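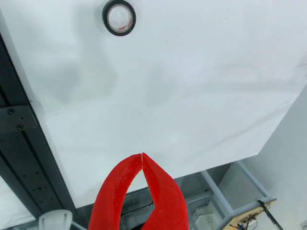 About Endwood

Endwood Tape & Supply sells electrical tape, cloth tape and cable ties to contractors, school shops and repair benches. Gunther Hagedorn started the business with 5 kinds of tape and a rented counter on Sudum Street. The catalog now lists 168 items, and black electrical tape is still what most customers order first.

What we sell

Electrical tape comes in black and in colors for marking wires. We sell it by the single roll or by the case. Cases can be mixed if the rolls are the same width. The Skutano line is our everyday tape for indoor work. The Hrytsenko line is thicker and costs more, and we suggest it for outdoor splices and cold weather jobs.

How to store tape

Lay rolls flat on a clean surface and keep them out of direct sun. Dust on the edges gets into the adhesive, so wipe the bench down before you set out a new roll. Old stock should be used first.

Who works here

We have 28 people on staff, most of them in the warehouse. Orders are packed by hand and checked against the slip before the box is closed. Gunther still answers the phone in the mornings.

Visiting the counter

The counter is at 33 Sudum Street, with parking behind the building. Account customers can pick up at the side door. New accounts need a tax form and one trade reference.

Page updated 05/07/2020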